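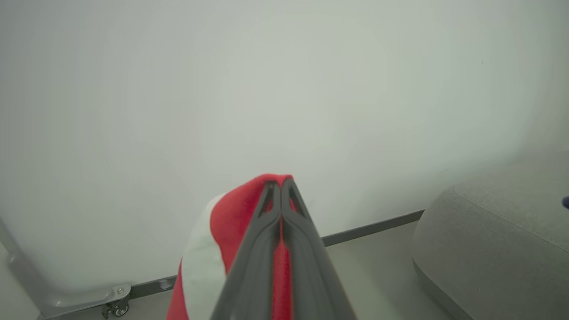
Buying and budgeting: frequently asked questions

These are the questions we get most often from care homes, small laundries and housing providers planning to buy a Trillov arm for picking up and sorting soft items. Prices are in pounds and exclude VAT. Last updated 28 Nov 2021.

What does the basic kit cost?

The Trillov starter kit is £3,697. It includes the arm, one two-fingered gripper, the wrist camera, the power supply and the control box. It does not include a computer, a table or a mobile base.

What else should I budget for in the first year?

Most buyers need a stand or base, a spare set of fingers and a day of set-up. Allow £2,000 on top of the kit for these. If you already have a suitable laptop and a solid bench you may spend less. If the arm has to move between rooms, you will probably spend all of it.

Do I need the mobile base?

Only if items have to be collected from more than one spot. An arm bolted to a bench will handle sorting from a tray. To pick up from the floor, it needs to be mounted low enough to reach, and a bench is usually too high. Measure from the mounting point to the floor before you order. If you are unsure, send us the measurement and we will tell you which mount fits.

Which gripper should I order for clothing and cloths?

Order the long, slim fingers. They close along a centre line and can pinch a fold of fabric, and each has a triangular cutout near the tip. The wide fingers are made for boxes and tubs and do badly with anything thin. You can swap one set for the other with a hex key.

How often do fingers need replacing?

It depends on the work. Our Flirkdale site runs its arm on weekdays and changes the fingers every June as part of the yearly service, whether they look worn or not. A spare set is £227. We suggest ordering one with the kit, as delivery costs the same either way.

Can I use my own camera?

You can, but we don't recommend it for a first purchase. The software is set up for the camera that comes with the arm, which sits at the wrist and looks along the fingers. Another camera will need calibrating, and that work is not covered by the support plan.

Will it work in an ordinary furnished room?

Yes, within limits. The arm needs clear space to swing and a steady floor under its mount. Footstools, wheeled stands and similar furniture can stay in the room if they are outside the reach marked on your floor plan. Thick rugs are a problem for the mobile base. Plain walls and even lighting make it easier for the camera to pick out items, so think about where the windows are when you choose a position.

How many people do I need to run it?

Plan to train 2 members of staff, so that there is cover for leave and sickness. Training is included in the set-up day. Extra people can be trained later for a fee.

Is there a cheaper way to try it first?

We hire out the same kit through Rimow by the month. Part of the hire fee comes off the price if you buy within the hire period. Hire units come with used fingers that have been checked and cleaned. The deposit is returned once the unit has been inspected.

What does the support plan cover?

Phone and email help, software updates and repair of the arm and control box. It does not cover fingers, cables or damage from liquids. The first year is included in the kit price. After that it is charged yearly, and you can stop at renewal without penalty.

Do you sell the software separately?

The software is called Nishad and comes with every arm. There is no separate licence fee for a single arm. If you run more than one arm from the same computer, ask us for a quote before you buy the second.

How long is delivery?

Arms are built to order. We confirm a date when we receive your purchase order and do not take payment until the unit has been tested. Spare parts are normally sent the next working day.

What should I put in a quotation request?

Please include:
The items to be handled, with the largest and smallest sizes
The height they will be picked up from
Where they need to be put down
A floor plan, or a sketch with measurements
Whether the arm will stay in one place
Your delivery postcode

Quotations are valid for the period printed on them. If your funding decision falls after that, tell us and we will reissue the quotation at the current price.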